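Zidomach Two-Arm Table Kit: cloth recordings and user notes

Shared 10 times · 2 comments

Summary

We bought the Zidomach table kit for our workshop in Jostton, and since October we have been recording with it. These notes go together with the recordings. They have two purposes: to tell you what is inside the folders, and to help a person who is thinking of ordering the same kit. Zidomach did not pay for this text and did not see it before publishing.

The set has 174 recordings. In all of them a person drives the two arms by hand with the leader handles, and the task is to move small cloths between containers, or between a container and the mat. We chose cloth on purpose. A hard block is easy for almost every gripper, and it tells you little about the quality of the kit. A soft thing which changes its shape every time shows the weak points quickly.

What the kit contains

The delivery is the frame, the mat, two arms with grippers, the cameras, the cables and the leader handles. The table, the computer and all objects are your own. The frame came in pieces and Oğuzhan Sarıgül built it in one afternoon. The printed manual is short, but the drawings are good. Please check the screws of the arm bases again after the first week, two of ours had become loose.

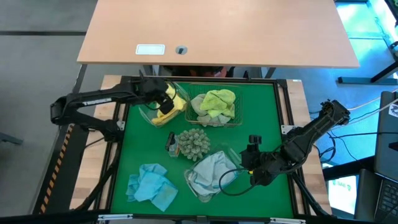 The two arms over the mat, with cloths in the clear containers and in the wire basket.

The arms stand on opposite sides and both can reach the middle of the mat. In the corners the reach is poorer – a cloth lying there can be touched, but the gripper comes to it at a bad angle and often takes only the top fold. We advise to keep containers at least a hand's width from the frame.

Cable routing is the part I like least. The cable at the gripper makes a free loop, and if the arm goes low the loop may come near the objects. We have tried shorter ties, but then the wrist could not turn fully. Polat, who sold us the kit, promised a softer cable in the next version.

Folder layout

recordings/ – one folder for each recording, with video from every camera and the joint positions
notes/ – one text file for each recording, written by the driver on the same day
splits/ – lists for training and for testing
calibration/ – camera and arm files, please use the newest one

The test list has 51 recordings and the remaining ones are for training. We made the split by session, so that the same arrangement of objects does not appear in both lists. If you make your own split, please do it also by session, otherwise your result will look better than it is.
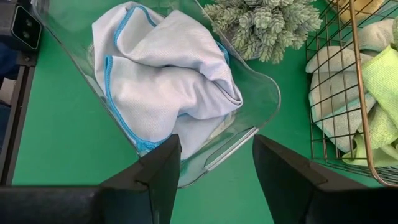

Orhun Güler
Test engineer, Uvley

The view at the gripper is for me the most useful one in the whole set. Both fingers stay in the picture, and with a cloth in a clear bin you can see the folds and the stitched edge well. A person who labels grasp points should start from this view and use the upper camera only for checking.

Clear plastic has its price too. The rims give reflections, and through the walls one sees the green of the mat. Our first simple segmentation by colour took parts of the bin as mat. The wire basket is difficult in another way, because the cloth is visible through the openings and the edge of the object is broken into many small pieces. We did not remove such recordings. In a normal workplace you will meet both problems.

Known problems

The joint file and the video file do not start at the same moment. The difference is written in each notes file under "offset".

In some recordings the driver stops and rests. These pauses were not cut.

The gripper force is not recorded. The kit has no sensor for it, and for cloth I missed it very much.

The room light was not controlled. Morning and evening recordings have different colours.

Small differences in how the drivers work remain. Oğuzhan likes to pinch a corner, I mostly take the cloth from the middle.

Would we order it again?

Yes, with some reservations. The frame is stiff, the arms come back to their start position reliably, and the support answered our letters in good English. The price of spare fingers is too high in my opinion, and the recording program stops when the disk has less than 100 GB free, without a clear message. We lost one evening with this.

For teaching and for first experiments with two arms I can recommend the kit. For long daily work I would wait for the new cables.

Use of the recordings

Free for study and for teaching. For use in a product please write to us first. If you publish something with this set, name "Uvley cloth recordings, Jostton" and tell us, we will put a link on this page. Corrections to the notes files are also welcome, the spelling in them is not always the best.

Contact: Uvley, Jostton workshop | © Uvley | Back to top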